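Clurstead opens contributor program for gripper demonstration data

For release in August

Clurstead, which makes data tools for small automation shops, said today that it is opening its demonstration program to outside contributors. Under the program, people record short manual tasks using a two-fingered gripper with a camera mounted close to the fingers. The recordings are used to train Dreltau, the company's learning system for robot arms.

Until now all of the recordings have been made by Clurstead staff at the company's own workshop. The company has used them to train Dreltau on picking, placing, sorting and handing over small parts. The current collection holds 1820 recordings. Of those, 588 passed review and are in the training set now in use.

"We keep fewer than we record, and we want contributors to know that before they sign up," said Weronika Brzozowska, who runs the program. "A recording can be turned down for the light, for a dropped part, or for a start that doesn't match the end of the one before it. It doesn't mean the person did the task badly."

What contributors will do

Each contributor will receive a kit on loan with a gripper, a camera mount, a charging lead and a printed task sheet. Sessions last 90 minutes, including setup. A session covers one task from the sheet, repeated with small changes in where the parts are placed and how the contributor reaches for them.

Contributors are asked to work in the rooms they already use. The company does not want tables cleared specially for recording, and it does not supply backdrops or lamps. Dreltau will be used in ordinary shops with mixed lighting and equipment standing around, and the training material should come from places of the same kind.

Each recording starts with the fingers closed and pointing away from the contributor. The contributor opens them, carries out the task, closes them again and stops the recording. Pauses in the middle are allowed. Talking is allowed as well, as sound is not stored.

Recordings are uploaded at the end of the session. Reviewers in the company's Quiambao office check each one and mark it as accepted, accepted for testing only, or returned. Returned recordings come with a short note. Contributors are paid for the session at a flat rate regardless of how many recordings are accepted.

Changes since the first round

The review rules have been rewritten after the staff round. Under the old rules, any recording with motion blur was returned. Bartosz Krajewska, the engineer responsible for training, asked for that rule to be dropped.

"A hand-held gripper moves fast between one spot and the next, and the picture smears while it does," Krajewska said. "If we throw all of that out, the system only ever sees the slow parts. We now keep a blurred stretch as long as the fingers themselves can be made out."

Dim recordings are handled in a similar way. They are accepted if the reviewer can find the tips of both fingers. Recordings in which the fingers can be found but little else can be are set aside for testing, and are not used for training.

The labels have changed too. Reviewers used to type a free description of each recording. They now choose from a fixed list of task names and add the state of the fingers at the start and at the finish. The older recordings are being labeled again to match, and that work will continue after the first outside contributors begin.

Privacy and shared rooms

Because the camera faces outward, other people in the room may be recorded. Contributors must tell everyone present before a session starts, and must stop if anyone asks them to. Faces are blurred when a recording is uploaded, before a reviewer sees it. Anyone who appears in a recording may ask for it to be deleted, and deletion covers the training copies as well as the original.

Companies that take part may also ask for a room to be left out entirely. Contributors should check with their employer before recording at work.

Views from the gripper camera:
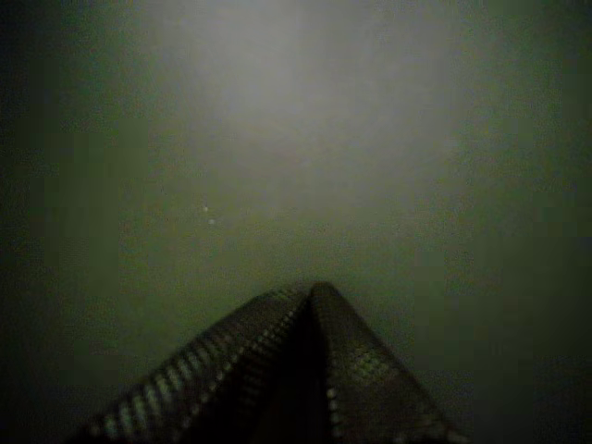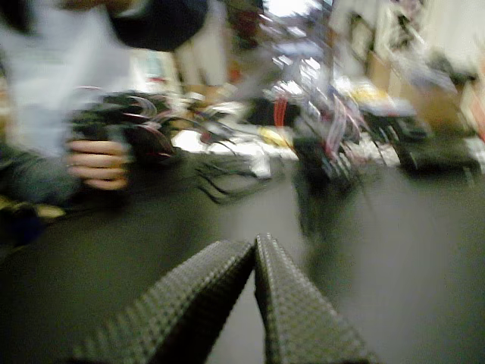
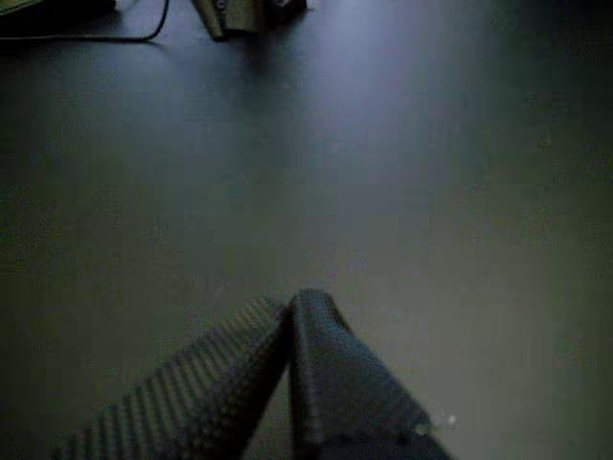 First partner site

Bedinitz, a repair and assembly shop, will be the first outside site. Five of its employees will take part, each recording in their own work area. Morven Innes, the shop's operations lead, said the sessions will be fitted around regular work.

"We do a lot of short jobs here, and no two benches are set up the same way," Innes said. "I told Clurstead we would do it if our people didn't have to change how they lay out their tools. They agreed to that, so we'll see how the first month goes."

Bedinitz will be able to use the version of Dreltau trained with its recordings at no charge while the program runs. It has not committed to buying the system afterward.

How to apply

Applications are open to individuals and to shops. Experience with robots is not required. Applicants should be able to lift and hold the gripper in one hand for several minutes at a time, and should have access to a network connection for uploads. Kits will be sent out in the order in which applications are approved. Shops applying for more than one kit should name a single person to receive and return them.

A guide to the task sheet, the review rules and the loan terms is included with the application form. Questions about applications should be sent to Zofia Kaczorowski in the contributor office. Press questions should be sent to Toivo Pitkänen, who can also arrange a visit to the Clurstead workshop during a morning session.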